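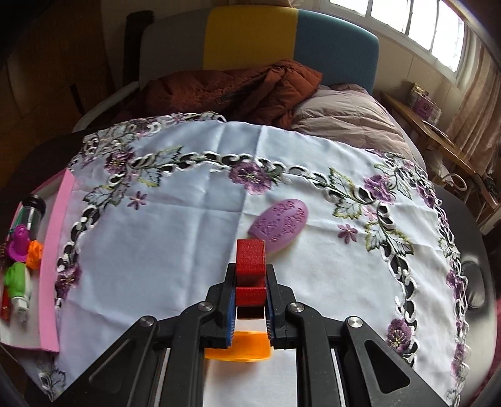 Fesmont has finally opened up its hand-held gripper kit to anybody who wants one, and I've been waiting on this since last August, when the first batch went to a handful of labs and I couldn't get my name on the list for love or money. It's a gripper you carry around yourself, no arm attached, and you use it to record the kind of everyday picking and placing that a robot gets trained on later. The jaws are the part I kept asking about, and they're new: two upright fingers with ridged blue pads on the inside, closed here on a small red block over an embroidered tablecloth. The black arms have triangles cut out of them, which I'd guess saves your wrist a bit over a long afternoon (I have small hands and strong opinions about this).

3 min read

Apr 9, 2026

So, prices. The full kit is $3,073 if you order direct, or $3,166 with the spare finger set and the padded case. That's a $93 difference, and I'd pay it. Pads wear out, and on the last hand-held I used I was gluing bits of bicycle tube onto the fingers by the second month, so a spare set in the drawer sounds like heaven to me!

There's also a service side, run by a small outfit called Senivance. You record your sessions, upload them, and their people check the clips, cut out the fumbles and send back a cleaned set with labels. I talked to Leen Obeidat there last week and she told me they had 133 people signed up in the trial, a lot of them working from their own kitchens and dining tables. I asked her what makes a good recording and she didn't have to think very long.

"Slow hands," she said. "Everyone goes too fast in the first hour. Then they get bored and it gets much better."

I can believe it. I had 2 evenings with a demo unit at the Vilela workshop and my first clips were a mess, all jerks and near misses. By the second evening I was moving little things from one side of the table to the other without thinking about it. The grip felt light, the trigger has a nice even pull, and I only pinched myself once. What I didn't love: the setup app wants you to calibrate every time you switch it on, and the instructions for that are two pages of tiny gray type. Gaetano Sanna, who looks after the software at Fesmont, tells me a shorter routine is on the way but wouldn't give me a date, so I'm not going to promise you one.

The obvious thing to compare it with is the Zestel hand-held, which I've had on loan for a while now. Zestel's is cheaper to run and the battery door is much better made, but its flat pads let go of anything smooth and round, and I spent a lot of time crawling under the table after things. If you mostly work with boxes, stay with it. If you're after odd shapes, I'd go with Fesmont.

Orders are open on the Fesmont site now, one kit per customer in the first round. The cleanup service is booked separately through Senivance, and you can sign up before your kit arrives.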